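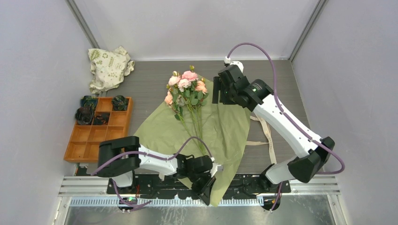

I have been asked off-list how I wrap the artificial bunches for the Drurkergate stall, so I'll answer to everyone and take in the points from the earlier message while I'm at it. The short version is that I turn the sheet so that it sits as a diamond, lay the bunch on it at a slant, and fold from the sides. In the picture the paper is the sage green, with the pink and peach roses at the upper end and the stems coming down to the right. The lower point of the sheet is hanging over the front of the table, and I would normally slide it back up before folding, or it creases where the edge is. The beige ribbon is to the right of the paper.

The earlier message, for those who joined after it went round:

> Subject: Wrapping for the stall, some questions
>
> Hello all,
>
> I have taken on the wrapping for the next stall and have a few
> things I'd like to settle before I start on the pile.
>
> 1. Is there an agreed paper? I have a part roll of the brown and
> a packet of the green sheets, and they are not the same size.
> The green is stiffer and I find it springs open again.
>
> 2. Do we tape or tie? Last October I taped everything and two
> people brought theirs back to ask how to get the tape off without
> ripping the paper, as they wanted to keep it on.
>
> 3. How much of the stem should show? Mine have been coming out
> with the stems completely covered, and then they won't go into
> a vase without being unwrapped first.
>
> 4. Are the hair scrunchies being sold with the flowers or on
> their own? I was told both.
>
> 5. What is happening about bags? I have not got many left and
> the handles on the paper ones were poor.
>
> I can do most evenings but I'd like to have it clear first.
> Thanks.

Taking those in order.

1. Paper. There is no agreed paper and I don't think we need one. The Quiroga sheets are the ones I like for the roses, as the dull green suits pink and doesn't show finger marks. The Bastia brown is better for the big mixed bunches because it comes off the roll and you can cut it as long as you like. On the springing open, it helps to roll each sheet the wrong way round a cardboard tube for a minute before you lay it out. If you fold it straight from the packet it will fight you. I cut the brown to 82 cm for the large bunches and that leaves enough to turn a collar at the top. Please don't use the shiny stuff from the cupboard. It squeaks and it won't hold a fold at all.

2. Tape or tie. Tie. I use one small piece of double-sided tape inside the second fold, where it can't be seen, and then ribbon over the outside. If the customer wants it off, the ribbon comes undone and the paper lifts away from itself. Cut the ribbon at 86 cm, which goes twice round and leaves a bow with proper tails. I cut all mine before I start and lay them out flat next to the paper. If you leave them on the reel you end up holding the bunch shut with your elbow while you look for the scissors.

3. Stems. Leave a hand's width showing at the bottom. That means the bunch has to go on the sheet lower than looks right, with the blooms well inside the top point. Everybody puts them too high the first time, me included. Before folding, bend any leaves that stick out sideways back towards the stems. They are wired and will stay where you put them. Small buds can be pulled up between the roses so they aren't squashed. Fold the left side over first, then the right, and turn the right edge back on itself by a finger's width so there's no raw edge at the front. Pinch the paper in at the narrowest part of the stems and tie there.

The bottom point can be folded up behind before you do the sides, or trimmed off. I used to fold it up but it makes a thick lump under the ribbon with the green sheets, so now I trim it. With the brown it doesn't matter.

4. Scrunchies. On their own. They were put with the flowers at the autumn stall because we were short of table, and it confused the pricing. I keep the dark green and black mottled ones in the orange wooden tray with the little square compartments. One to a compartment is how it should look on the day. Draped over the sides they slide off when somebody picks the tray up. Fill the row nearest the customer first. There are 40 of the scrunchies made up in all colours, so the tray can be topped up from underneath and doesn't need to be crammed. If anyone has the other tray, the deeper one, could they let me know, as it would do for the hair clips.

5. Bags. Paper ones are finished and I don't propose to buy more. I have 16 of the Jillik cloth bags, which we can offer to people buying a wrapped bunch and something else. A single bunch doesn't need a bag and they look silly with the flowers sticking out sideways. If you have any cream cloth bags at home with the green recycling signs and leaves on, those would do very well for carrying stock to and from the stall, but please don't give them to customers as they are all in different states. Mine is creased to nothing and stays with me.

Two other things while I think of it. Wrapped bunches should travel upright in a crate with the blooms at the top, not lying down in layers. Several got flattened on one side last time and had to be teased out again at the table. And dust the flowers before wrapping, with a dry paintbrush. A damp cloth leaves the petals limp and you can see it.

I am happy to do the roses myself if whoever sent the questions would take the mixed bunches and the brown paper. I have the tape, ribbon and green sheets here, so nothing needs to be bought for my half. The brown roll is still in the cupboard at Drurkergate, behind the folding signs, and the long scissors are on the shelf over it. Please put the scissors back, as they are the only pair that will cut the wire.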